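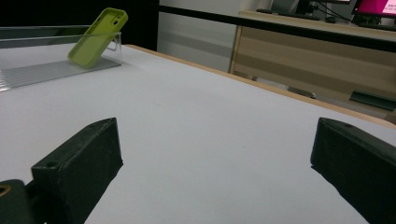
*Figure 6. Start of an episode: fingers fully open, green phone case standing in the clear tray.*

## 6. Recording the phone case task

Okay, so by now you've charged the Costton, paired it with the laptop, and done the mapping pass from section 5. If you skipped the mapping pass, go back and do it. I know it's boring. I've thrown away an entire afternoon of good grasps over it and I still get a little sick thinking about it.

This section covers one task from start to finish: lift the phone case out of the tray, lay it flat on the table, let go. It's the first task I give every new operator at the Villanueva bench, and once you can do it smoothly, the rest of the Wudar task list is mostly the same moves with different objects. You're going to record 100 episodes of it. That sounds like a lot! Once you find your rhythm they go by quickly, and the first few are always the slowest.

### 6.1 Before you pick up the gripper

1. Clear the part of the table you'll be working on. Coffee, pens, your own phone, the roll of tape — everything that isn't in the task goes somewhere else.
2. Put the tray on the table, toward the left side of your view. It doesn't need to be square to the edge, and I'd like it if you turned it a little now and then (more on that in 6.4).
3. Set the small clear stand inside the tray.
4. Stand the case up so it leans against the front wall of the tray, back side toward you, with the stand behind it.
5. Give the table a light bump with your hip. If the case falls over from that, reseat it.
6. Wipe the camera lens with the cloth from the kit. Use the cloth, please, and leave your sleeve out of it.

> **Note:** The tray and the stand are both clear, and clear plastic is hard on a camera. If there's a bright patch of glare sitting right on top of the case, move the tray a few inches or swing the desk lamp away. A little shine on the grooves in the tray floor is fine and I leave it alone.

The background can stay messy. I get asked this all the time. Monitors, cables, cabinets, whatever lives past the end of your table can stay right where it lives. We want the model to cope with a real room. What I do ask is that you close anything private on a nearby screen before you start, as the camera will happily record it and then one of us has to go through and blank it out.

### 6.2 Holding the Costton

Hold it like you'd hold a cordless drill, with your index finger resting on the trigger. Trigger out is fully open, trigger squeezed is fully closed. Your wrist should be loose. If your forearm is burning after ten minutes you're gripping way too hard, and it shows up in the data as a tiny shake.

1. Let the trigger all the way out and check that you can see both fingers at the bottom of the preview, one on each side, like in Figure 6.
2. Squeeze slowly until the tips touch, then let go again. Do this 2 times.
3. Watch the width bar in Sestolel while you do it. It should go to zero and come all the way back up.
4. If the bar sticks or jumps, unplug the gripper, wait for the light to go out, and plug it back in.

> **Caution:** Keep your other hand off the fingers while the width check is running. They pinch, and the edges near the tips are harder than they look.

You also want the mounting screws snug before each session. I check them by trying to wiggle each finger sideways. Any play at all and you stop and tighten. A loose finger moves in a way the width sensor can't feel, so the numbers say one thing and the video says another, and the learner gets taught a lie.

### 6.3 Recording an episode

Read this list through once before you try it. You'll only have one hand free for the keyboard.

1. In Sestolel, pick the task **case_tray_to_table** from the drop-down.
2. Bring the gripper back to a starting spot above the near edge of the table, fingers open, with the tray in view.
3. Tap the space bar. You'll hear one beep.
4. Hold still for a moment. Count "one-one-thousand" in your head.
5. Move toward the case in one smooth line. Take your time, but keep moving.
6. Come in with one finger on each side of the case. Aim for the middle of the long sides and stay clear of the camera cutout.
7. Close until the case is held, then stop squeezing. These cases bend! If you see the sides bow in, you've gone too far.
8. Lift straight up until the bottom of the case clears the wall of the tray.
9. Swing over to open table and lower the case, tipping it as you go so it ends up lying on its back or its face. Either one counts.
10. Open the fingers all the way.
11. Back off until the whole case is in view again, hold still for another moment, and tap the space bar. Two beeps means it's saved.

The pauses in steps 4 and 11 feel silly, and everybody starts dropping them somewhere in the second half of the session. Please keep them. Sestolel trims each episode using the still bits at either end, and if it can't find them it guesses, and its guesses are not great.

> **Note:** One long beep means tracking was lost during the episode. It won't be saved. Put the case back and go again. If you get the long beep three times in a row, redo the mapping pass.

#### If the grasp goes wrong

You'll miss sometimes. I still do. What you do next depends on the kind of miss:

- **You bumped the case but it's still standing.** Keep going. Back up a little, line up again, finish the task. Those recoveries are some of the best episodes we get.
- **The case fell over inside the tray.** If you can reach it cleanly, pick it up from where it fell and mark the episode **R** (recovered) at the end.
- **You dropped it after lifting.** If it landed on the table, same deal: pick it up, finish, mark it **R**. If it went on the floor, press Esc.
- **The stand came up along with the case.** Press Esc, reset, and come in a bit higher next time.
- **You pushed the whole tray.** A small slide is okay. If it moved far enough that you had to chase it, press Esc.

Never fix the scene with your free hand while you're recording. I mean it about this one. If a bare hand comes in and props the case back up, the episode is useless to us, and they're annoying to find later.

### 6.4 Changing things up

If you record 100 episodes with everything in exactly the same place, you get a model that can do the task in exactly that place. I did that for my very first set. It looked beautiful on the plots, and then I shifted the tray by the width of my hand and the arm went and closed on thin air.

So change something every few episodes. I keep a sticky note on the laptop and work down it:

- Slide the tray to a new spot, nearer or farther, left or right.
- Turn the tray a little.
- Lean the case nearer to one corner of the tray.
- Flip the case so the camera cutout is on the other side.
- Start with the gripper higher, or lower, or off to one side.
- Lay the case down somewhere new on the table.
- Turn the desk lamp on or off.

One or two changes at a time is plenty. If you have other colors of case in the kit, swap one in after you've got a good run with the green one, and type the color into the **object** box before you start again. (I forget the box constantly. You can fix it afterward under **Edit session**, you just have to remember which episode you swapped at.)

> **Caution:** Pause the session before you move the table itself or anything bolted to it. The map from section 5 assumes those stay put. Moving the tray is fine and doesn't affect it.

### 6.5 Checking your episodes

Stop every so often and look at what you've got. Your arm will thank you for the break too.

1. Click **Review**. The newest episode is at the top.
2. Play it at double speed. You're checking that the case is visible at the start, that both fingers stay in view, and that the case ends up lying on the table with the gripper open.
3. Look at the width line under the video. It should drop once at the grasp and rise once at the release. Extra dips are okay on anything marked **R**.
4. Press **K** to keep or **X** to toss.

Be picky about blur and about cut-off endings. Don't be picky about style. A slightly crooked approach that gets there is a good episode, and I'd take it over a perfect-looking one where the last second is missing.

The counter in the corner shows kept episodes only, so if you toss a few, it goes down. Keep recording until it says 100.

### 6.6 Wrapping up

1. Click **Close session** and wait for the green check mark. Big sessions can sit there a while looking frozen. Leave it be.
2. Fill in the notes box. Anything odd goes here: new lamp, different table, a finger you had to tighten halfway through.
3. Plug the Costton back in to charge.
4. Put the case and the stand in the tray and put the tray back in the kit.
5. Upload from the **Sessions** page once you're on the wired network. Wi-Fi works, but it's slow and it likes to quit close to the end.

If the upload fails, just press **Retry**. It picks up where it stopped. The files stay on the laptop until you delete them yourself, so don't clear anything out until the session shows as **Received** on the Wudar side.

Section 7 uses the same tray with two objects in it, and you'll need the short fingers for that one, so dig them out of the kit before you start.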